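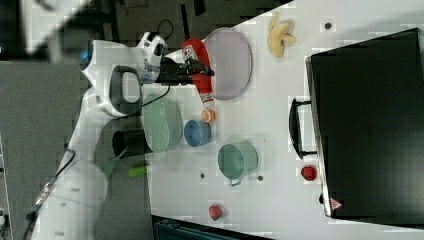
## An afternoon at the Ivstead open lab

I've wanted to get inside the Ivstead building ever since they started posting their open afternoons, and in June I finally got a spot. Six of us went around together. We had coffee in the lobby, signed the sheet, and then it was straight down the hall to the room where the Dollell project gathers its examples (I may have walked a little fast).

Dollell is meant to learn kitchen and table chores by copying people. An operator steers the arm through a short task, the cameras and joint positions get saved together, and that makes one example. Then the table gets mixed up and they go again! They had 143 good ones from that morning and 868 for the whole task so far, all on a board by the door.

The table is a lot more fun than I expected. There's a banana, a little blue bowl, a green pot, a pale oval plate, and a red bottle in the gripper. I could have stood there until closing.

We also got to see the wrist camera view, and I liked it even more than the view from the room. Everything the hand cares about is right there, big and close. The bottle is a plush Heinz ketchup, fuzzy label and all, and from the wrist you look straight at the tomato and the upside-down lettering with the black jaws closed near the bottom.

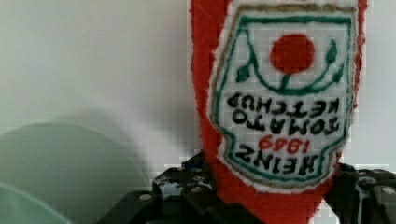

**Do they keep the attempts that go wrong?**

They keep them, but in a separate folder. A drop followed by a clean recovery can be useful for training, so those get their own tag. The ones where the operator gave up are marked and left out of the first round. There were 219 in that folder when we visited.

After that we went next door to Fukum, the labeling room, which is two desks and a very good window. Each recording gets a start mark, an end mark and one plain sentence saying what was done. It's slower work than the driving, and I got hooked on it in five minutes. I kept wanting to argue over the exact moment a grasp begins!

If you're going: take the bus to Lei and walk up the hill, the parking lot fills early. Wear comfortable shoes, there are no chairs in the arm room. The next open afternoon has a turn at the controls for visitors, and my name is already on the list.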